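Drerusow Winter Walk – call for participants

Posted 2020-04-16 by Chaimae Ouali

We need walkers. Also people to stand at checkpoints, people to drive, one person who can fix a bike chain in the dark. Walk is in October, overnight, 65 miles, Drerusow trailhead to the old Lobo mill and back by the river side. Not a race. No medals, sorry.

200 places this time. Last time we had 515 ask and it was a mess, so please only sign up if you mean it.

Who can come
Adults, reasonable fitness. You should have done at least one long night walk before, any distance, tell us which. Dogs no. Poles fine. If you walked with Sverre Hellström's group on the Darken loop you can skip the fitness form, just put "Darken" in the notes box.

What you get
Soup at the mill. Soup again at the river, different soup. Map, bib, ride back from any checkpoint if your feet quit. Floor space in the Zaltasis hall the night before, bring your own mat – the floor is concrete and it is cold.

What you bring
Headlamp and spare batteries. Two pairs of socks minimum. Real rain jacket, Joonas Rautiainen will be checking at the start and he does send people home. Mug. Something to eat that you can chew with gloves on. Hand warmers, a few pairs, the river strech is the coldest part and it goes on and on.

Checkpoint crew
Six hour shifts. You sit, you write down bib numbers, you keep the kettle going. Small payment for gas if you drive your own car. First aid card is a plus but not required. Emilian Nistor runs the crew list, say if you want early or late shift. Late is harder to fill so say late if you can stand it.
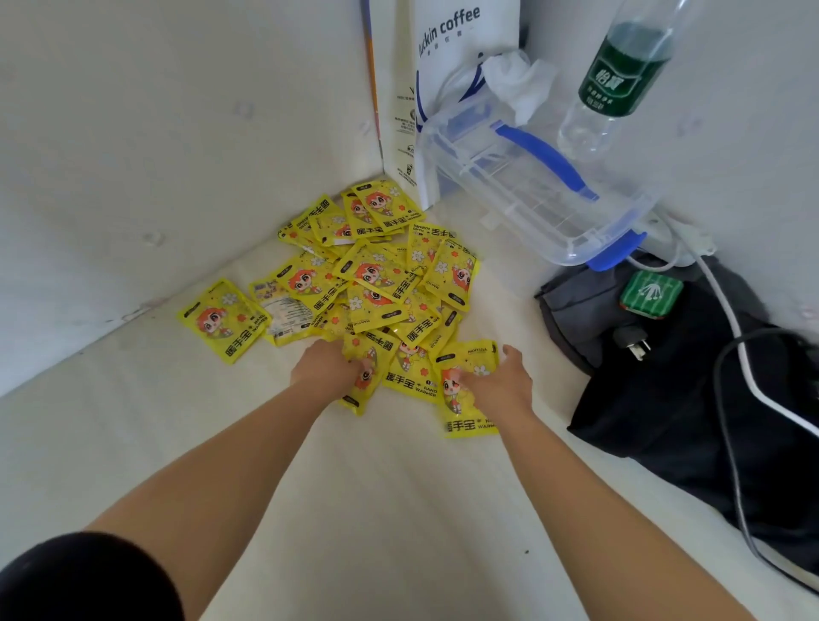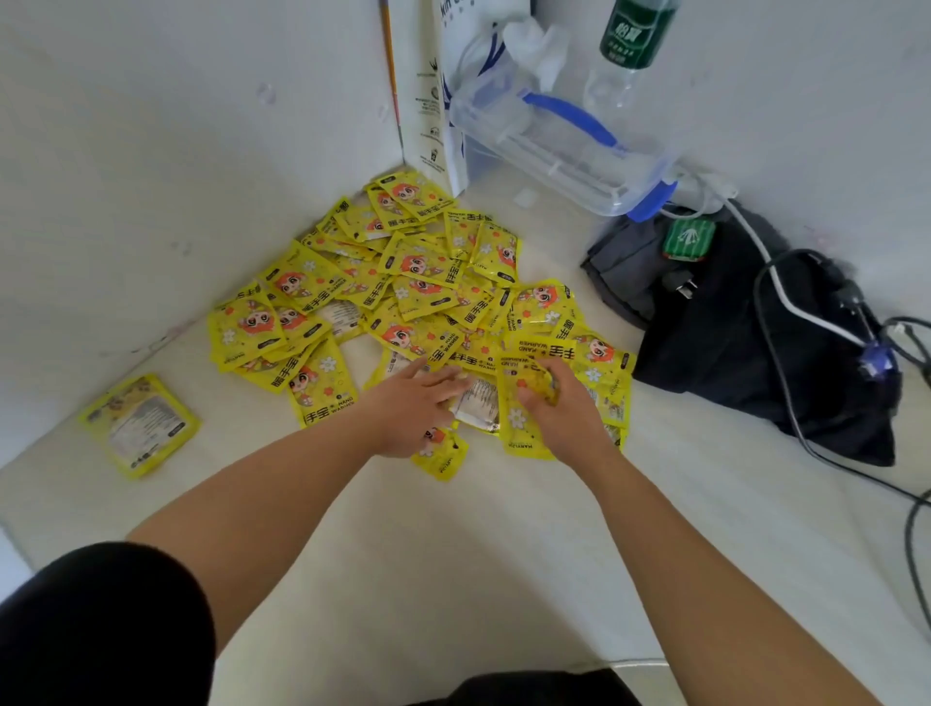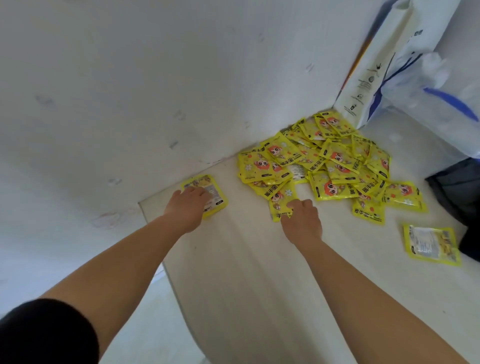 Hand warmers, yellow packets.

HOW TO APPLY

Send name, age, phone, emergency contact and which role (walker, crew, driver) thru the form on the Drerusow page. One form per person, no group forms. Drivers add license class and how many seats. Questions about the route go to Tarek Abdelaziz – not to me, I only do the lists. You will get a yes or no by email, check your spam folder before you write and ask. If you have to drop out tell us early so the next person can have teh spot.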